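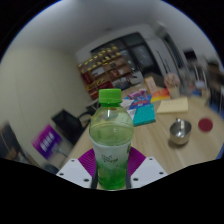
# How a Plastic Bottle Gets Its Shape

Bottles hold water, juice, dish soap, shampoo, and cooking oil. Most homes have several of them, and most people never think about where the shape comes from. A bottle is wide in the middle and narrow at the top, and it is hollow. You could not carve it out of a block very easily. The way it is made is closer to blowing up a balloon.

## It starts as pellets

Many clear drink bottles are made from a plastic called PET. The letters stand for a long name, polyethylene terephthalate. You say it like this: polly-ETH-uh-leen teh-reh-THAL-ate. Most people say "P-E-T" or just "pet."

PET usually begins with chemicals that come from oil and natural gas. At a chemical plant, these are joined together into very long chains. The chains are much too small to see. The finished plastic is cut into pellets the size of grains of rice and shipped to factories in big bags or tank trucks.

Before the pellets can be used, they have to be dried. Even a little water in them can spoil the plastic when it is melted. The pellets sit in a tank while hot, dry air blows through them for several hours.

## The little tube

Next the pellets are melted and pushed into a mold. A mold is a hollow shape, like an ice cube tray. What comes out is not a bottle yet. It is a short, thick tube called a preform. It looks like a test tube with a screw top.

The top part of the preform is already finished. The ridges that hold the cap are there, and they will stay the same size from now on. Only the part below the neck will change.

At the Hetier bottle factory in the town of Brirmont, one mold makes 12 preforms at a time. The preforms drop onto a belt, cool down, and go into boxes. A box of preforms takes up much less space than a box of empty bottles. For this reason, many drink companies buy preforms and blow them into bottles in their own buildings. A truck full of empty bottles is mostly carrying air.

## Blowing the bottle

To become a bottle, a preform has to be warmed up again. It rides past a row of heat lamps until it is soft but not melted. Then it goes into a second mold, which is the size and shape of the finished bottle. The mold closes around it with the neck sticking out.

Two things happen very quickly:

- A metal rod pushes down inside the tube and stretches it longer.
- Air rushes in and stretches it wider, until the plastic presses against the walls of the mold.

The mold is cool, so the plastic hardens as soon as it touches. The mold opens, and the bottle comes out.

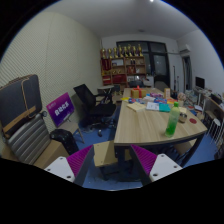

Stretching does more than make the tube bigger. It pulls the long chains in the plastic into line, and this makes the wall of the bottle stronger. A stretched wall can be very thin and still hold a fizzy drink without bursting.

The machine at Hetier is a small one and makes 900 bottles an hour. Large drink companies have machines that make many more than that. Jarrah McPhee runs the small machine and checks the first bottles each morning by cutting them in half with a hot wire. If one side is thicker than the other, the heat lamps need adjusting.

## Why the bottom has bumps

Turn an empty soda bottle upside down and look at the base. Many of them have five rounded feet. Fizzy drinks push outward on the bottle all the time, and a flat base would bulge. Then the bottle would wobble or fall over. The feet give it a steady place to stand.

In the middle of the base there is often a small round dot. It marks the place where melted plastic went in when the preform was made.

Bottles for water without bubbles are different. They often have rings or grooves around the sides, which help a thin wall keep its shape when you squeeze it.

## The cap is a different plastic

The cap on a drink bottle is usually not made of PET. It is often made of a plastic called polyethylene or another called polypropylene. Color is mixed into the plastic while it is melted, so the color goes all the way through. If you scratch a blue cap, it is blue underneath.

Inside the cap is a raised line that winds around like a spiral slide. This is called a thread. There is a matching thread on the neck of the bottle. When you turn the cap, one thread slides along the other and pulls the cap down tight.

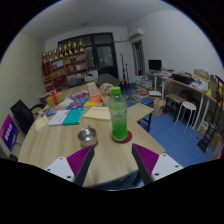 A new drink also has a thin ring under the cap. Small bridges of plastic join the ring to the cap. The first time you twist it open, the bridges snap and you hear a crackle. If the bridges are already broken when you buy the drink, someone may have opened it before you.

## What happens after

An empty PET bottle can be used to make something new. First it is sorted from other kinds of plastic. Then it is chopped into flakes and washed in a big tank.

PET sinks in water, and cap plastic floats. The flakes from the caps rise to the top and can be skimmed off, while the PET flakes settle at the bottom. You can try this at home with a cap and a small strip cut from a drink bottle. Ask an adult to do the cutting. Push both pieces under the water to get rid of air bubbles, then let go.

Clean PET flakes can be melted and made into new preforms. They can also be pulled into thin threads for carpets, fleece jackets, and the stuffing in sleeping bags. In January, students at Kingi School in Brirmont collected 1,716 bottles and sent them off to be chopped into flakes.

## Words to know

**Mold** – a hollow shape that soft or melted material is pressed into.

**Pellet** – a small piece of raw plastic.

**Preform** – the thick tube that is blown into a bottle.

**Thread** – the raised spiral on a bottle neck or inside a cap.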